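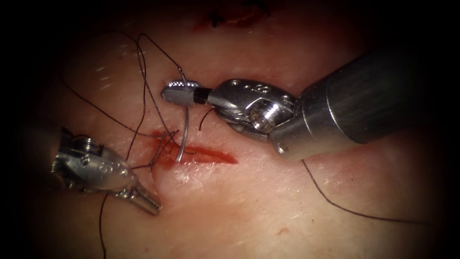 Black suture thread, with a knot on the edge of a short, straight cut.

Stenulia Waxed Repair Thread, black, 80 m reel

In stock. Posted from our Saltico workshop.

I've been mending things by hand for most of my life (tents, boots, rucksacks, one very old accordion case) and this is the thread I keep coming back to. It's a braided polyester with a light coat of wax, made for us by the Tsoukalas mill, and we've stocked it since the shop was one shelf and a kettle. It runs through canvas nicely, it doesn't fray when you're poking it at the eye of a needle, and the knots stay where you put them -- which is more than I can say for the shiny stuff I used to buy in multipacks!

What's it good for?

Canvas, webbing, thick denim, leather up to belt weight, dog leads, tent corners, awnings, the strap on that bag you refuse to throw away. I've done two pairs of walking boots with it and both are still going. It's too heavy for shirts and anything silky, so have a look at our Wunutano fine thread for those. Danai Papadakis, who runs our mending evenings, uses the fine one for nearly everything and thinks I'm heavy-handed. She may have a point.

Using it

Cut a piece as long as your arm and no longer. I know it's tempting to cut a great long length and save yourself re-threading, but you'll spend the time you saved picking out tangles. Use a needle with a proper big eye, size 16 or 18 harness needles if it's leather. For a straight rip I start a little way past the end of the damage, in the sound cloth, and work along with small even stitches. Pull each one snug and then stop pulling. If the cloth puckers you've gone too far, and you'll want to ease it back before you carry on.

To finish I go back through the last three stitches and tie off on the inside. You can melt the tail with a lighter too -- keep it well away from the wax drips and your fingers.

The details

Material: braided polyester, waxed
Thickness: 0.8 mm
Length: 80 m
Colour: black (also in tan, cream and a dark green that's lovely on old canvas)
Reel: card, flat, fits in a tobacco tin
Care: machine wash at 30, the wax will fade a bit over time

It's for cloth and leather mending only. We do get asked about other uses, and the answer is no.

What people have said

"Used it on a horse rug that had split right down the side. Went through all the layers with no bother and it's been out in the field since March." -- Tatu Obura

"Bit stiff off the reel at first, but it softens as you work. I'd like a bigger reel please."

A bigger reel is on its way, by the way. I've asked the mill for one and I'm waiting on a price. If you'd like a note when it turns up, tick the box at the checkout.

Goes well with

Harness needles, pack of five
Beeswax block, small
Stitching awl with wooden handle
Canvas patches, mixed colours

Returns are fine on unopened reels for 37 days. If you're not sure which colour you need, drop me a line and I'll pop a snippet of each in the post for you.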